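Thursday, June. Adhesive peel, second round

Dirk Schwerdtfeger wants an answer on the Flerkeo glue by the end of the week, so I am writing down what I have even though I don't much like it.

The claim, from the Stelell data sheet: bonds maple to maple at room temperature, full strength after 120 minutes in the clamp. Our usual glue wants overnight. If the claim holds we could turn the drawer fronts around twice in a day, and I see why Dirk is keen. I have also read a lot of data sheets.

Setup same as last week. Offcuts from the Allstead job, planed the same morning, glue on one face only, bar clamps, no heat. Pull test on the old Geddes rig with the spring gauge. I zeroed the gauge before each pull this time. Last week I did it once at the start and it had wandered by lunch, so I would throw out everything from that session. Dirk would keep it. We did not settle this.

Pieces out of the clamp at 120 minutes: best one let go at 275 on the gauge, worst at 179. That is a wide gap for wood cut from the same board. All of them failed in the glue line, with very little torn fiber. A finished joint ought to take wood with it when it goes. The sheet has a nice photo of exactly that, and no mention of how long that sample sat before they broke it.

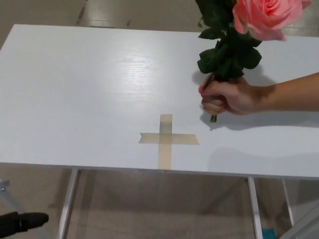
The other thing bothering me is what "full strength" is measured against. The sheet gives 1,952 as the final figure and leaves off the units and the size of the glued area. I wrote to the supplier asking for both. What came back was the same sheet with a new logo on it. If the number is per some area much bigger than ours, then our pulls may be fine and I am grumbling over nothing. Can't tell from what they sent.

Possible faults on our side, in fairness:
- Spread. I used the small brush and went by eye. Should weigh it.
- Clamp pressure. We tighten by feel, and Dirk's feel is a good deal heavier than mine. He did the 275 piece.
- Shop was cool first thing. The sheet says room temperature and doesn't say whose room.

None of this would worry me with the old glue, which puts up with nearly anything. That counts for something too, if the new stuff only works when everything is just so.

Left to do: same boards, same clamps, but leave half overnight and pull them first thing. If the overnight ones tear wood and the short ones don't, then the short clamp time is wrong for us and we can stop there. One person does all the clamping (me). Control set with the old glue, which we should have had from the start and skipped to save an hour.

Until then I would not put it on anything that leaves the building. Dirk has already asked about using it on the sample cabinet. I said no to the drawers and maybe to the back panel.

Gauge hook is starting to bend. Order a spare.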